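Kelly Naylor had spent 15 weekends on the arm, and her brother still wouldn't let it near a real glass. So it lived in the simulated kitchen. 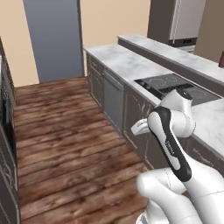
Vilum at the cooktop, first run.

"It'll put the kettle on by February," she'd said. He had his doubts. He'd heard the same about the lawnmower.
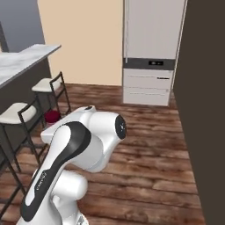

"And who wipes the bench after?" he asked.

She typed something and didn't answer.

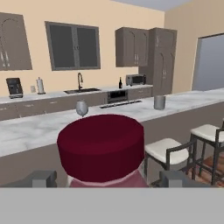

The maroon cylinder, between the fingers.

"Is it holding that?"

"Give it a minute," said Kelly.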